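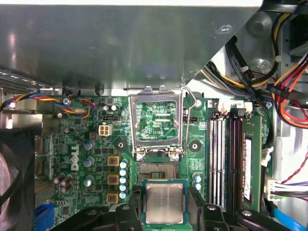 Can a machine take over the fiddly jobs in a repair shop yet?

Parts of them, under supervision, if someone has prepared the bench first.

I spent July at Retwood, where used office desktops are stripped, tested and resold. Swapping a processor takes a trained person 4 minutes. The chip must go down level and the right way round, and the contacts in an open socket bend at very little pressure. Position is the easier half. Force is harder: a gripper stiff enough to hold the edges squarely is also stiff enough to do damage when it is slightly out.

Tsung-han Cheng, who runs the bench, sets the limit at 15 newtons for anything with a connector and lower for sockets. I would set it lower still.

Cables are the other problem. Loose wiring sits differently in every case, even between two machines of the same model, so a path planned for one chassis can't be trusted in the next. A person pushes the bundle aside with a knuckle and carries on.

Home chores have the same fault in a worse form. My kitchen drawer has no datasheet.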